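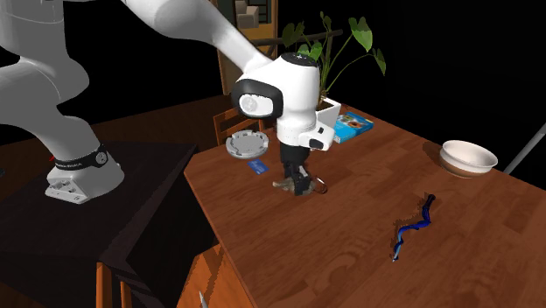

Officials and Rules: Amateur Boxing

Topic: Open scoring at the Valtinel Cup (November edition)

F_Karagiannis
Moderator
Members are asked to use this thread for comment on the proposal to introduce open scoring at the Valtinel Cup. Under the proposal, the running totals of all judges would be shown to both corners and to the public after the first and second rounds of each bout. The final decision would continue to be announced in the ring in the usual manner. The host venue, Fidard Hall, has confirmed that its display board can be used for this purpose.

The proposal applies to elite and youth bouts only. Junior bouts would be scored as they are at present. Comments will be collected and passed to the rules panel before the draw is published. Please keep remarks to the proposal itself. Complaints concerning individual decisions at last season's event should be sent by letter in the normal way.

Fatos Karagiannis
Competition Office

cornerman_south
I wish to record my support. At present a coach has one minute to advise a boxer and must do so with no knowledge of how the judges have seen the round. In a bout of three rounds that is a serious handicap. I have sent boxers out for the last round with instructions to stay behind the jab, believing them to be ahead, and then heard a split decision go the other way. Had the totals been available, the instructions would have been different.

There is also the matter of public confidence. Spectators who see the totals as the bout develops may still disagree with them, but they will not be taken by surprise at the end.

H. Hviid
Referee, Grade 2
I must respectfully disagree with the previous contributor. My concern is safety and the quality of the contest.

A boxer who is told that he or she has lost both of the opening rounds on every card can win only by a stoppage. In my experience such a boxer takes risks that would not otherwise be taken, and walks onto punches. The boxer who is ahead has every reason to hold, move and run down the clock. The referee is then left to issue cautions for passive boxing to one corner and to watch the other very closely for signs of distress. I do not consider this an improvement for anyone in the ring.

I would ask the panel to state what additional guidance referees will be given for the third round.

Hjalti Hviid

ringside_row_c
With respect to Mr. Hviid, coaches already guess. A corner that believes it is two rounds down will send its boxer out to force a stoppage whether or not the board says so. The only change is that the guess would be replaced by the true position. In a number of bouts that would mean less risk, as the boxer would learn that the contest is closer than the corner supposed.

H. Hviid
Referee, Grade 2
I accept that this will be so in some bouts. It does not answer the case of the boxer who is a long way behind and is shown it in large figures in front of family and clubmates. A youth boxer in that position deserves some consideration.

R_Ngata
Judge
I write as a judge who worked under open scoring at an invitational tournament in another state. The experience was mixed and the panel may find it useful.

The first difficulty was noise. When a total appeared that the home crowd did not like, the reaction continued well into the next round. We were seated at ringside without screens, and it was plain to everyone present which judge had given which score, as the cards were displayed by seat. I do not believe that my own scoring was affected. I cannot say that it would never affect a newly qualified judge, who may be tempted to bring a card back into line with the others.

I would therefore suggest that, if the proposal is adopted, the display should show the totals without identifying the judge. The individual cards can be released after the decision.

The second difficulty was the time taken. On several occasions the totals were not ready until the boxers were already on their feet, and the corners had no use of them.

Rochelle Ngata

cornerman_south
The suggestion regarding unnamed totals is a sensible one and I would have no objection to it. A corner needs to know the state of the bout. It has no need to know which chair the scores came from.

On the question of time, may I ask how the totals will be carried from the judges to the board?

F_Karagiannis
Moderator
Scores will be entered on the Prila keypads used at last season's event. The supervisor will confirm the round before it is released to the display. The supervisor may hold back a total if there is any doubt, and in that case the board will remain blank until the next interval.

J. Sisodia
Club Secretary
I have two questions on behalf of our club.

First, how will point deductions be shown? If a referee issues a warning in the second round and a point is taken, the total on the board will not match the rounds as spectators have followed them. Unless the deduction is marked separately there will be arguments at every table in the hall.

Second, will the corners be given a printed or electronic copy? The board at Fidard Hall is mounted on the north wall. From the blue corner it is behind the coach, who is occupied with the boxer for the whole of the interval. The red corner has a clear view of it. This would give one corner an advantage, however slight, and I expect it to be raised as a protest by the first blue corner that loses a close bout.

Jitendra Sisodia

M.Nahui
I coach in the youth section and had not considered the position of the board until Mr. Sisodia mentioned it. I attended the last edition as a second in the blue corner and can confirm what he says. I could read the board only by turning around fully, and the upper part was hidden by the lighting rig from where I stood.

A member of the jury could hand a slip to each corner at the same moment. It is old-fashioned, but it treats both sides equally.

As to the main question, I am against the proposal for youth bouts and have no strong view on elite bouts. My youth boxers find it hard enough to listen in the interval. If there is a number on the wall they will look at the number. I would rather have their attention on their breathing and on one simple instruction.

Marisol Ñahui

ringside_row_c
I believe that the youth boxers are being underestimated. In almost every other sport they play, the score is in front of them from start to finish. A young basketball player who is behind can see it, and carries on playing.

M.Nahui
A young basketball player who is behind is not being punched. I do not think the comparison holds, and I would ask the panel to give it little weight.

F_Karagiannis
Moderator
Both points of view are noted. I would ask members to address the proposal and not one another.

In reply to Mr. Sisodia: deductions will appear on a separate line under the total for the boxer concerned. The question of the corner view had not been raised with us before. I have written to the hall to ask whether a second display can be placed on the south side. If it cannot, the slip system suggested by Ms. Ñahui will be put to the panel.

old_southpaw
May I raise a related matter. The ticket notice states that 831 seats are on sale, and that the totals will also be read out over the public address. I do not object to the board. I do object to the announcement, which will be heard over the coach's instructions in both corners. Could it be left out?

R_Ngata
Judge
I would support the removal of the announcement. It adds to the noise problem I described above.

H. Hviid
Referee, Grade 2
I also support its removal. For the record, my opposition to the proposal as a whole stands. Should it go ahead, I would ask that it be limited to elite bouts and that totals be shown after the second round only. A boxer who has lost one round has no need to be told so. A boxer with one round left may at least have some use for the information.

cornerman_south
I would accept that as a trial. It is less than I had hoped for, but the last interval is the one that matters most to a corner.

J. Sisodia
Club Secretary
Our club met yesterday evening and would support a trial on those terms, subject to equal access for both corners. We would ask that the draw sheet state clearly which bouts are included. We would also be grateful to know whether the Malhotra gloves will again be supplied by the organizer or whether boxers should bring their own.

F_Karagiannis
Moderator
Gloves will be supplied. Please direct any further equipment questions to the equipment thread.

To date 29 clubs have responded to the written consultation. The replies are divided on the main proposal, with a clear majority against its use in youth bouts. The amended version put forward by Mr. Hviid has been forwarded to the panel together with the comments on unnamed totals, the corner view and the public address. The hall has not yet replied regarding a second display.

The thread will remain open until noon on the day of the panel meeting. Members who have not yet commented are invited to do so.

old_southpaw
Thank you. Would the moderator please confirm whether the slips, if used, would be kept with the bout record? A losing corner may wish to refer to them in a protest.

F_Karagiannis
Moderator
They would be kept by the supervisor with the other papers for the bout.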